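Sturness craft hall gets its tables back

Well, we did it! The big clear-up at the Kirneven Road hall is finished, the tables are out again and the Saturday-style making sessions start back up this month, only now they'll be on whichever afternoon the hall can give us. I've been going on about this clear-up in these pages since January, so thank you for putting up with me.

For anyone who missed the earlier bits, the hall had been filling up with leftovers for years. Every club that used it left something behind (mine included, I'm not pointing fingers) and the back cupboard had got to the point where you opened the door with one hand and held the shelf up with the other. Then the Hotevura fund came through with a grant of 1089 pounds for storage and cleaning things, and there was no excuse left.

We spent nine sessions on it. I came to seven and a half of them, the half being the one where I went home with a headache after the glitter drawer. The first few were all about getting things out of cupboards and arguing over them. Is a jam jar with no lid still a jam jar? Do we need sixteen pairs of children's scissors if five of them won't cut? I was on the soft side, I admit it, and I took home a tin of buttons that I have not opened since.

After that it got easier, mainly through having a proper system. We put brown paper down over the white tables before anything was tipped out, with a lined bin on either side, so whoever was sorting could reach both without getting up. When the paper got too grubby we folded it in on itself, crumbs and all, and put down a clean bit. So much quicker than wiping! I've started doing the same at home when I do the kitchen drawers.
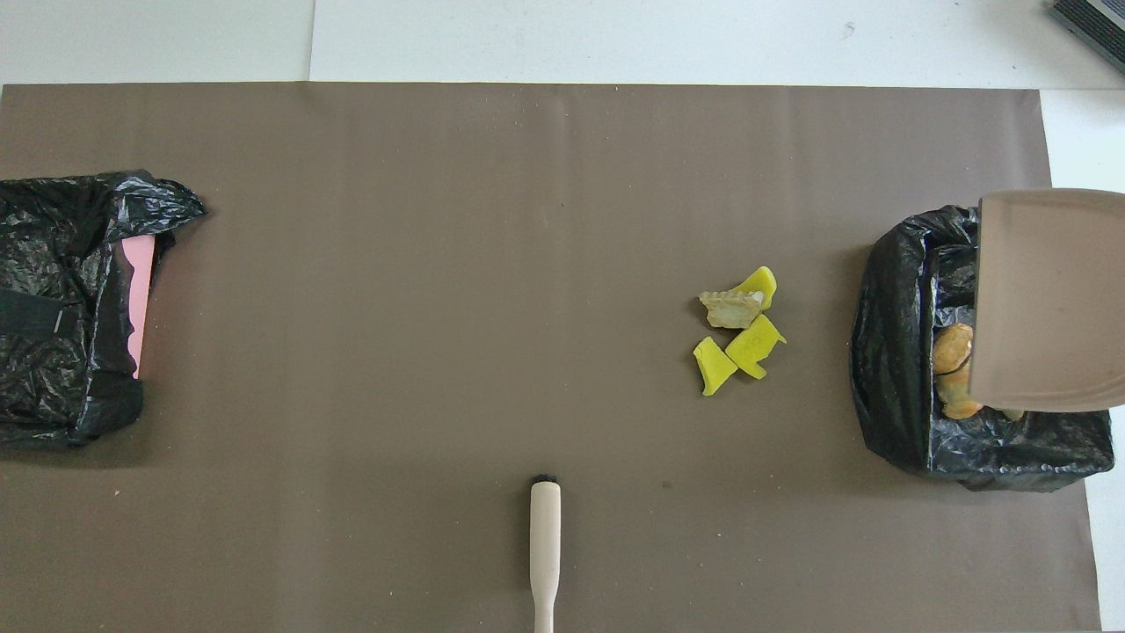 The small bits took far longer than the big ones. A broken chair is easy, you look at it and it goes. It's the odds and ends that get you, the scraps of this and that from the bottom of a box, which all have to be picked up one by one and dropped in a bag. I'd start a pile thinking it would take two minutes and look up to find the tea had gone cold. There was a good deal of chatting too, which may have had something to do with it.

Some numbers for those who like them. We filled 170 bin bags over the nine sessions, and that's without the cardboard, which went flat in the back of the van. Vaher, the hire firm out on the Sturness road, lent us the van for nothing and let us have it an extra morning when we ran over. The recycling centre took most of the metal and all the glass. The good fabric has stayed, and so has the wool, washed and sorted into colours by people with much more patience than me.

What have we got for it? A back cupboard you can walk into, for a start. There are new shelves down one side, clear boxes with labels on the front, and a low shelf for the children's things so they can fetch and put away for themselves (we live in hope about the putting away). The paint has its own cabinet now and so does the glue. The sewing machines have come down from the top shelf, where getting one used to mean a stepladder and a bit of nerve.

The first session back is on 14/08/2025, from two o'clock until half past four. It's a drop-in, so come when you like and go when you like. We'll have card, paint, clay and the sewing table running, and there's tea and squash at the hatch. It's two pounds for adults and free for children, who need a grown-up with them if they're under eight. Wear something you don't mind getting paint on. We do have aprons, but they came out of the wash a funny shape and a couple of them would only fit a very small child or a very slim dog.

A few things we'd still like, if you have them going spare: a decent kettle, a long extension lead, old tea towels, and a clock that works. Please ring or email the hall before you bring anything else! I know it's kindly meant, but there was a bag of odd curtain hooks on the step two days after we finished and I nearly cried.

We're also trying out a new rule, which is that each club clears its own table before it leaves, scraps in the bin and paper folded up. The brown paper roll is on the hook by the sink and the bin liners are in the drawer underneath. If you use the last liner, write it on the board.

The lost property from the clear-up is in two crates by the front door until the end of the month. It's mostly gloves, but there's a good umbrella, a child's blue wellington (left foot) and a very nice casserole lid that must be missed by somebody. Anything still there after that goes to the charity shop.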